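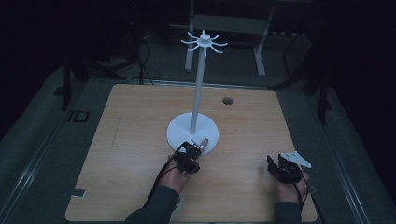
Every winter I promise myself that I will do something about the mugs, and every winter I put it off until the cupboard door will no longer shut. If you have been to our place in Sumholm you will know the cupboard I mean, the narrow one over the kettle, where the cups are stacked two and three high and you have to hold the top one steady with your chin while you fish out the one you want. So this month's household column is about mug trees, and I make no apology for giving a whole page to them. The white one is the style I have come round to in the end, with its round flat base, one slim pole and eight curved hooks spreading out from the top like a star. Bare like that it looks almost too delicate for the job, and I'll admit I walked past that shape for years in favour of the chunky timber sort my mother kept beside the bread bin.

What changed my mind was the way the hooks all leave from the one spot. On the old timber trees the pegs went up the trunk in pairs, and the lower pegs were always a nuisance (you took a cup off the bottom and knocked the one above it with your knuckles). With everything hung from the top at the same height, the cups sit in a ring and you can turn the whole thing to reach the one at the back. The slight upward bend at the end of each arm matters too. It is a small thing, but a straight hook will let a cup creep forward every time somebody bumps the bench, and in a house with grandchildren somebody is always bumping the bench.

My neighbour Farhad Ranjbar, whose kitchen is the tidiest I have ever been allowed to make tea in, gave me some advice that I have been following ever since. Hang your cups in opposite pairs. Put one on the near side, then the next directly across from it, and keep going round like that until you are done. If you load one side first the whole stand leans toward you, and a light one can go over altogether, which I learned with a very nice blue cup from the Muravis pottery, now holding up the corner of a fern in the garden. Take them off the same way if you can remember to. I generally can't before breakfast, so I keep the two heaviest at home in the cupboard and save the hooks for the middling ones.

His son Sepehr takes a different view. He thinks a mug tree is only good for showing off, and that cups ought to live upside down on a shelf where the dust can't get in. We argued it over a plate of date biscuits and got nowhere, though he did concede that a damp cup dries better in the open air than mouth down on a shelf liner. I concede the dust. Anything you haven't drunk from in a week should have a rinse, and if it has been a month you might ask yourself whether it needs a hook at all.

A few of you wrote after the February issue to ask about handles. Big loopy handles are fine on almost any hook. Small, tight ones are the trouble, especially on the older teacups, and I would take one along to the shop in your bag and try it before you pay. Sadeghi Homewares on the main street has never minded me doing this. Their metal trees are on the back wall past the lampshades, and the enamel mugs were marked down to 7 dollars when I was last in.

As for where to stand it, choose somewhere flat and well back from the edge, and leave yourself room to turn it. Ours has gone on the little side table near the window, and a circle of felt under the base has stopped it skating about. Wipe the hooks with a warm damp cloth when you do the kettle. White shows every tea drip, I'm afraid, but at least you know when it's clean.

I have cut my own collection down to the ones we use, and the rest are in a box by the hall door waiting to go to the Pokton fair. There are some good plain ones in there and a gravy boat that got in by mistake. If you'd like first pick, come by any afternoon and I'll put the kettle on.

More from the household pages
Getting tea stains out of white china
Drawer liners: paper, cork or nothing at all
What to bring to the Pokton fair table
Readers' letters: the great tea towel debate
A small side table, sanded and oiled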